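Can a robot put my groceries away yet?

Léonie Delorme
Wednesday, November 2, 2022
I have 49 cans and a bad knee. Budget is $1,000. The part I've been looking at is this: 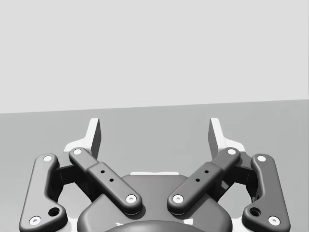

Two-finger gripper, open

Is that enough hand for a pantry?

Orysia Romaniuk
For one can, sure. We tried it in simulation at Gerbridge with a can and a JELL-O box. The can and a red cube stood so close that a finger would have trouble getting between them. 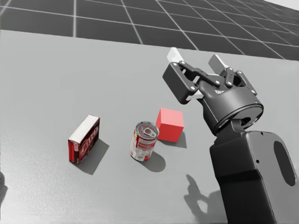
Now picture your pantry, where everything stands like that. And $1,000 won't buy the arm. Get a stool.

Wainwright107
my nephew does it for pizza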